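Section 3. Clearing the narrow path by night

This section explains how to walk and clear the lower path at Jarville during the leaf months. It is written for the person who has the evening duty. Please read all of it one time before you go out, also if you did the work last October.

The path has a metal railing on one side and a concrete wall on the other side. Between them there is not much place for two people, and for a person with a barrow there is no place to turn. For this reason we work always in one direction, from the Arnberg gate to the lights at the far end, and we come back empty-handed along the same way.

3.1 What to take

Hand lamp, fully charged
Stiff broom with long handle
Leaf rake, the narrow one (the wide one touches the wall)
Gadetti barrow or two strong bags
Gloves
Duty book and pencil

The hand lamp has two levels. Use the low level, 30 on the dial, for walking. Use the full level, 1000 on the dial, only when you stop and want to look at something on the ground.

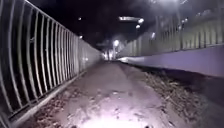
Caution: Strong light on pale concrete makes the surface look flat. Small stones and twigs lose their shadow and you can step on them without seeing. Hold the lamp low and a little to the side, at the height of your knee.

3.2 Walking the path before the work

1. Start at 19 hours, when the gate lamp is on. Write the time in the duty book.
2. Leave the broom, the rake and the barrow at the gate. The first walk is only for looking.
3. Walk in the middle of the path. Keep your free hand near the railing, but do not pull on it.
4. Look for anything longer than your shoe: branches, strips, boards. Move it against the base of the railing so that it lies parallel to the path. You will collect it later.
5. Look at the joints in the concrete. If one edge is higher than the other, mark it with chalk and write it in the book.
6. At the far end, turn around and walk back. With the light coming from the other direction you will often find something that you missed.

Note: Leaves on the wall side can be left until the second walk. They are a problem only when they come over the edge onto the concrete.

3.3 Sweeping

1. Begin on the railing side. Sweep the leaves and the grit away from the curb and toward the middle. Do not push them between the bars.
2. Make small heaps, each one not bigger than what the rake can lift in three times.
3. Put each heap in the barrow before you make the next one. A heap which stays on the path in the dark is a danger for other people.
4. Now go to the wall side. Pull the rake along the edge of the leaf bank so that you get a clean line. The bank itself stays where it is until the Spahić truck comes for the big collection.
5. Sweep the middle last, with short strokes.

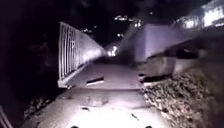 Caution: Do not lift a long or dark object with bare hands. Turn it first with the broom handle. Boards can have nails on the lower side.

Note: If the leaves are wet, the broom becomes heavy and only smears them. In this case use the rake alone and finish the sweeping on the next dry evening.

3.4 When people are passing

Stop the work, put the broom upright against the wall and stand with your back to it. Point the lamp to the ground and never to the face. With a bicycle, ask politely that the person gets off and pushes.

3.5 Finishing

1. Empty the barrow at the gate, in the closed container.
2. Shake out the broom and hang it up with the bristles down.
3. Put the lamp on the charger. The small light on it must be red.
4. Write in the duty book the time, the chalk marks and any object that was too heavy for one person.

Questions about the book or the keys go to Spyros Papadopoulos. A damaged bar in the railing is reported to him the same evening. For the changing of the lamp battery, see section 4.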